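How a Door Works

A door looks simple, but it is a machine with moving parts. The most important part is the hinge.

A hinge is two metal plates joined by a pin. One plate is screwed to the door and the other to the frame. The pin stays still while the door turns around it. Most room doors in a house have 2 or 3 hinges, one near the top and one near the bottom - a third goes between them if the door is heavy.

The handle is placed far from the hinges. A push there turns the door with little effort. The same push close to the hinges does much less. The distance from the hinge to your hand is called the lever arm. Doubling it halves the push you need.

Many wooden doors are built from panels. Wood swells in damp air and shrinks in dry air, so each panel sits in a groove with a small gap. Urs Aigner, a joiner in Iten, leaves a gap of 2 millimeters.

Dark brown surfaces, with a paneled door in the first picture:

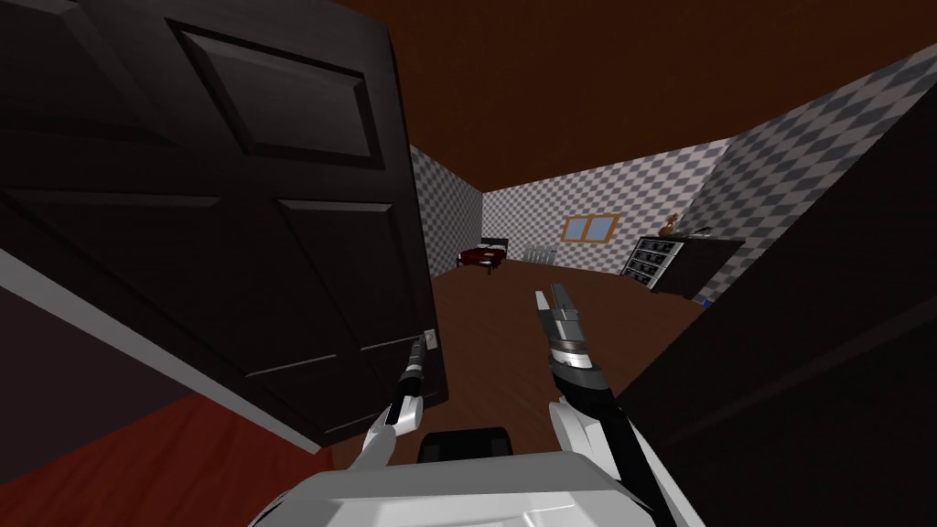
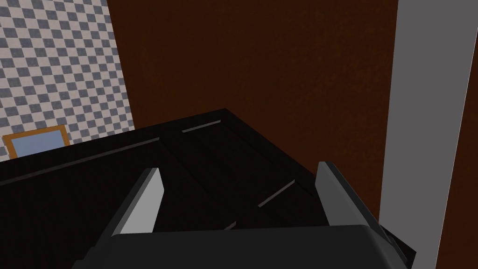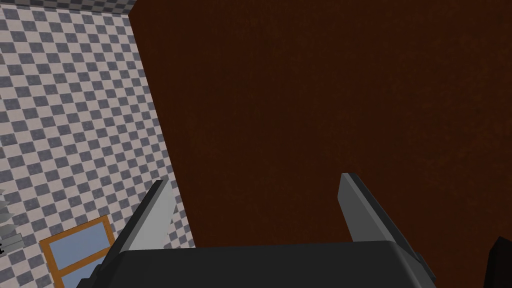
Why do some doors squeak?
The pin and the plates rub together when they are dry or dirty. A drop of oil on the pin lets them slide quietly.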